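Shiuli Talukder
Thread, Monday evening

1/ Fitting a duvet to a bed with an under-bed light strip. Four nights in the Penrose flat in Ilport, three attempts, one working method. Notes follow for anyone with the same setup.

2/ The problem is overhang. A duvet one size up from the mattress keeps two sleepers covered, but the extra width has to go somewhere. On a low base it goes over the side and ends up near the light.

3/ Too much drop and the strip is masked. You get a bright patch where the cover lifts and nothing where it sags. Too little and the mattress edge shows all the way along.

4/ My number is 13 inches of drop, measured from the top edge of the mattress with the duvet shaken out. Measure after shaking. Folded filling reads short.
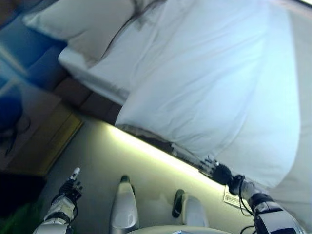 5/ White duvet, dark brown base, gray floor. The light runs along the bottom edge of the bed and puts a pale yellow-green wash on the floor next to it. The strip was sold as warm white. Check yours against the floor before you stick it down.

6/ Wrinkles. Diagonal folds across the top mean the filling and the cover are out of square. Pulling at the hem moves the fold and leaves the cause. Undo the cover, find both far corners, tie them, then shake from the foot end.

7/ Corner ties: the Grakenitz cover came with four. I added two more at the midpoints of the long sides, so 6 in total. Cotton tape, a few stitches each. The filling has stayed put through two washes.

8/ Pillows go against the headboard before the duvet goes on – otherwise the top edge gets dragged down when you lift it to place them.

9/ Hanne Mustonen asked about ironing. No. Take it out of the dryer slightly damp and spread it on the bed. Leave the window open. Over 58 minutes in the dryer and the creases set.

10/ Still open: the cord by the nightstand. It hangs free at present. Adhesive clips are on order from Kerkwood. I'll add to this thread once they are on the wall.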